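## 4. Changing the finger pads

Each gripper has two fingers, and each finger wears one blue pad. Swap all the pads on a pair of grippers together, even if only one looks sad. The Trornley kit has enough for the pair and a spare for the one you drop.

1. Power the gripper down and open the fingers by hand.
2. Peel the old pad from the tip toward the body. Pulling sideways bends the finger, and Beathag Skinner in the parts room will want to know why you need another.
3. Wipe off the glue. All of it.
4. Press the new pad on and hold for a slow count. Glancing at it sternly is no substitute.
5. Check the round screw heads at the pivots. Snug is fine. If the linkage groans, you have gone past snug.

> **Caution:** No thread locker on the pivots. Grolbridge unit 281 had some in May and has not opened since.

6. Work the fingers open and closed 300 times before recording anything that counts. 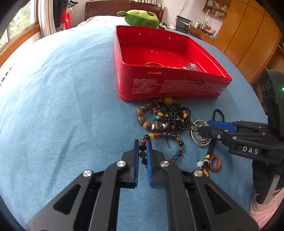 7. Finish with the small stuff: beads, cord, chain, rings. A pad that can hold a mug proves very little, as most things can hold a mug. If thin items slide out, go back to step 3 and be truthful about the glue.

> **Note:** Strands love to wind themselves into the linkage. Stop and unpick them by hand. Squeezing harder only helps the beads.

Log the swap on the Sikmont sheet.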